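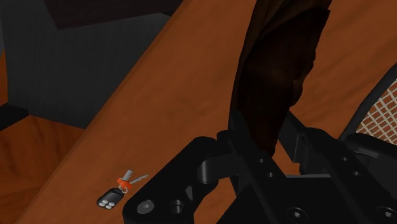
About Candska

Candska tests household and light warehouse robots for people who are thinking of buying one. We don't build them and we don't sell them. Abelardo Acuña started the company after sitting through one too many trade show demos where the arm did the same trick all morning and the salesman stood in front of it when it missed.

We work out of the old Vakulenko building in Ternton. Every May we hold an open day there, and people can come in and watch the work at close range. Last time we had 67 visitors. Some of them left disappointed, which we take as a fair result.

What you get to see on an open day

Simulation runs first, on the big screen. A robot reaches for something ordinary on a tabletop, such as a set of car keys, in a furnished room. We show these because every vendor shows them, and we think you should know what you are looking at. A rendered key ring doesn't slide under a couch. Ask us what the friction settings were. Ask any vendor the same thing and see how long the answer takes.

After lunch we move to the test floor and run the same task on hardware, 40 attempts in a row, with the tally on a whiteboard. There is no highlight reel. If the arm drops the object on the second try, you will be standing there when it does. Most visitors drift off to the coffee table before the end, and the ones who stay tend to ask better questions.

Our own test protocol is called Urkum. It has 22 tasks, nearly all of them boring. We have been asked to add a dancing task and have declined.

What we don't claim

We can't tell you whether a robot will be useful in your home or your stockroom. We can tell you what it did in ours, under what conditions, and how often a person had to step in. Our reports carry no star ratings and no "smart" anything.

Visiting

Open day doors open at 10 a.m. Groups larger than 3 should write ahead so we can find enough chairs. Vendors are welcome on the same terms as everyone else, and the whiteboard stays up while they are here.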